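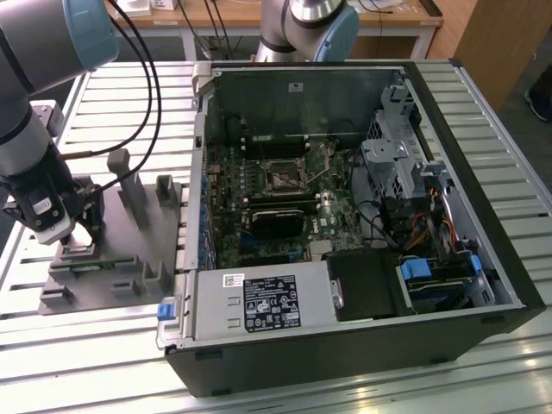

Tower on its side, side panel off, on the slatted table.

How to clean out a dusty desktop PC and swap the RAM while you're in there

Posted 3/21/26 by Bijan Yazdani

Quick one. Third person this month asked me why their PC sounds like a hair dryer, so I'm writing it down once and linking it from now on. Covers a normal tower. Not laptops, not all-in-ones, not those tiny cube things. Budget an hour if you've never done it, less if you have.

What you need

Phillips screwdriver, medium. A smaller one if you plan to pull an SSD.
Can of compressed air, or an electric blower. I use a Mekach blower, the cheap one. Loud. Works.
A soft paintbrush, clean, never used for paint.
Isopropyl alcohol, 90 percent or better, and a few coffee filters or lint-free wipes.
Thermal paste, only if you're taking the CPU cooler off. Most of you aren't.
A bowl or a magnetic tray for screws. Ice cube tray is good too, one hole per kind of screw.
Your phone, for taking pictures of where the cables go. Do not skip the pictures.

Before you open anything

Back up. Yes even for a dusting. Takes a while the first time, start it the night before.

Write down what RAM you have now. Task Manager, Performance tab, Memory. It shows the speed and how many slots are in use. Then look up the manual for your motherboard and find the page on memory. You want the type (DDR4 or DDR5, they don't fit each other's slots), the max amount, and which slots to fill first. Save the PDF on your phone, you won't be able to open it on the PC you just took apart. Ask me how I know.

Buy matched sticks if you can. Two from one kit, not one new plus one old. Mixing often works and sometimes gives you random crashes two weeks later, and you'll blame everything else first. I bought the Irnar kit in September, has been fine.

Shutting down

Full shut down from the menu, not sleep. Flip the switch on the back of the power supply to O. Unplug the power cord. Unplug everything else. Hold the power button in for 5 seconds to drain what's left. Fans might twitch. Fine.

Move the thing outside or to a garage if it's bad in there. The dust goes everywhere and it is not nice dust.

Getting it open

Usually two thumbscrews at the back on the left side (left as you look at the front). Panel slides back then lifts off. Glass panels: lay the case down first, then undo the screws, or the glass comes at you. Put the glass somewhere soft and out of the way. Never on tile. A tiny chip on the edge and the whole sheet can go.

Lay the tower flat on its side, open side up. Everything is easier like this, you push down on parts instead of sideways, and a dropped screw stays where you can see it. Mostly.

Touch bare metal on the case before you touch any parts. Do it again whenever you've walked off and come back. Wrist strap if you own one. No wool sweater, no shuffling around on carpet.

Take your pictures now. One of the whole inside, then close ups of the front panel connectors (the tiny ones, bottom corner of the board usually), then the power cables.

Dusting

Order matters a bit. Top of the case down to the bottom, so you aren't blowing dirt onto something you already did.

Dust filters first. Most cases have one at the front, one under the power supply, maybe one on top. They slide or pull out, some are magnetic. Rinse under the tap, shake, let dry completley. Completely means overnight if it's humid. Run the PC without them till then, won't hurt.

Fans. Hold the blades still with a finger. Every fan, every time. Blowing air at a free fan spins it way faster than it's built for and you can wreck the bearing. Brush the blades, front and back, then air.

CPU cooler. Short bursts through the fins. If there's a felt mat of dust between the fan and the fins you have to unclip the fan to get at it. Usually wire clips, or four screws. Unplug the fan lead first and remember which header it was on.

Graphics card. Leave it in if it's only light dust. Finger on the fans, blow from the side. If it's caked, take it out: unscrew the bracket at the back, unplug the power, press the little latch at the end of the slot, pull straight up. The latch is always hidden behind the card, use a wooden chopstick.

Power supply. From outside only. Blow in through the grille. Do not open it. Ever. Holds a charge after it's unplugged.

Can tips: keep it upright. Tilted cans spit liquid. If the can gets really cold put it down and do something else for a bit. 50 short puffs beat one long one.

No vacuum on the board. The hose builds up static. Vacuuming the floor afterwards, sure.

Swapping the RAM

The sticks stand up in long slots next to the CPU. Clips at one end or both, depends on the board. Push the clips open, stick pops up a little, lift it out by the edges. Don't touch the gold contacts. Smudged one? Wipe with a bit of alcohol, let it dry.

Which slots: with two sticks in a four slot board it is nearly always the second and fourth counting away from the CPU. Check the manual anyway. Wrong pair and it may run slow, or not start at all.

Line up the notch. It's off center on purpose, so the stick only goes in one way. If it doesn't want to go, flip it around, don't push harder.

Then push down, both ends, thumbs, firm. More force than feels right. You want a click. If your board only clips at one end, do the other end first and then the clip end. Look along the slot afterwards. Any gold showing evenly is OK, gold showing more at one end means it's crooked.

Nine times out of ten when someone says the new RAM is dead, it just isn't pushed in.

Before you close up

Tug each power cable lightly. The big 24 pin one, the CPU one in the top corner, the graphics card ones. Compare with your pictures. Check no cable is touching a fan. Count nothing, just look in the screw bowl, if there's something left over find out what it was for.

Stand it up, plug in power, one monitor, keyboard. Leave the panel off for the first start. Switch on at the back, press the button.

First start with new RAM can sit on a black screen for several minutes, DDR5 especially. It's training the memory. Leave it alone!! I've had one take 7 minutes. People pull the plug at two and start over and then wonder why it never finishes.

In the BIOS look for the memory profile, XMP or EXPO depending on the board. Turn it on or the sticks run at the slow default. If it crashes after that, turn it off again and see. Better slow than crashing.

Then run a memory test overnight. Zero errors is the only OK result. One error is a fail.

If it goes wrong

No power at all: switch on the back. It's the switch. After that, the front panel connector for the power button, easy to knock off.

Fans spin, no picture: cable is in the motherboard video port and not the graphics card. Or RAM. Reseat it. Try one stick alone, then the other.

Beeping or a blinking light on the board: look the pattern up in the manual. They all differ.

Rattle that wasn't there before: cable on a fan, or a screw loose in the case. Shut down now, not later.

Still hot: old paste maybe. Taking the cooler off is its own page, I'll do it when I have time.

How often

Twice a year if you have pets or carpet. Once otherwise. Filters more often, it's a two minute job.

Comments

mfaume: chopstick tip saved me, I was in there with a butter knife. got the card out fine

iltholm_pc: Does this go for the prebuilts too? Mine has a weird plastic duct over the CPU.

Bijan: yes same thing, duct normally unclips or has one screw. take a picture first so you know which way round it goes. and check the screws on the side panel, some of the prebuilts use a latch

iltholm_pc: It was a latch. Thanks.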